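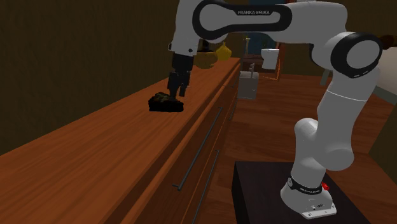

Oriana Jara maintained that a machine could do a chore when it could do it in a kitchen it had never been shown, and that until then it could do a demonstration. She had put this in writing to Stolteck twice. Both times the reply had been a request for a number.

So there was a number. The chore was clearing a counter: pick up whatever was left on it, put it where it belonged, leave the rest alone. The contract with Derkstead Housing specified 85 percent before any arm went into a real apartment. The Ineck build had been run 518 times in simulation and had passed 239.

I wrote the scoring code, so the meeting was partly mine.

"Two thirty-nine is under half," said the man from Stockdale, who were paying for the arms.

"Yes," I said.

"But it's getting better."

"The mugs are getting better."

The mugs had been fine since the spring. A mug has a handle and a rim and a fairly reliable idea of its own shape. The failures were nearly all food. The planner treated every object as a rigid body with a known center of mass, and a burned loaf has neither property for long. In the simulator it held together because we had told it to. On the bench in the next building, 40 real loaves had been lifted with the same grip force, and Oriana had gone home with crumbs in her cuffs.

She asked for the log of run 239 to be put up on the wall. She hadn't chosen it for the coincidence, I think. It had scored a pass. The fingers closed, the object rose, the object went into the bin. Time to completion was within limits.

"Where's the knife?" she said.

I said there was no knife in that layout.

"There was a loaf. Somebody cut it or was going to. What does it do when the knife is under the loaf?"

I looked it up. Contact with an unlisted object raised a flag, and the flag was written to a file. I had named the file myself. It had never been opened by anything.

The man from Stockdale asked how long that would take to fix. I told him the flag was an afternoon and the rest was a matter of what he meant by fix. He wrote down an afternoon.

The Derkstead trial had been set for 11th August. Oriana moved it by crossing out the day and leaving the month, then thought again and crossed out the month. She took her coat from the chair. On the way past the sink she picked up my plate, tipped the crusts into the trash, felt under the dishcloth for the fork, and put both in the rack while telling me which tests to rerun.

I started them before I left – mugs excluded.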